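Workshop notebook – July, open afternoon at Flamura

Written up around 6:30 p.m., feet up, tea going cold.
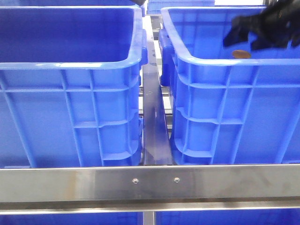
Blue bins on the steel rack, gripper over the right-hand one, coin at the rim.

Well, we got through it, and I'd say it went better than I feared when I unlocked the doors. Bheki counted 34 names in the guest book by closing, and a good few stayed for a second go at the questions table, bless them. The party from Gokmont came early, before the coffee did, so Thabiso walked them slowly past the rack and talked about bins for as long as a person can talk about bins (longer than you would think!).

The coin was the crowd favorite again. I had planned to lead with the boxed parts, but Lwazi was right – people lean in for something small. We ran the coin demo seven times. Five clean picks, two misses, both in the later runs. On the first miss the fingers closed a hair too high and we simply went again. The second I'm less sure about. Tshepo thinks the brushed steel throws the overhead light back at the wrong moment, and I think the glossy blue of the bins has as much to do with it. We'll try it with half the lights off before either of us gets too attached to a theory.

A lady from Jonduvon asked me why we don't use a flat tray for the coin, and I gave her a rather long answer about wanting the awkward case, bins with thick rims and ribs and all. She was very patient. She also asked how slow we could run the arm, so we turned it right down for her and I must say I liked it better that way for visitors. Let's keep the slow setting for next time.

Still to do:
Cengiz to pull the logs for both misses.
Lights test with Tshepo, morning is best.
Wipe down the crossbar, plenty of smudges on it.
Return the folding chairs to Ibrahim, with thanks – and the good extension cord, which I nearly packed with ours.
Write to Gokmont about their second visit.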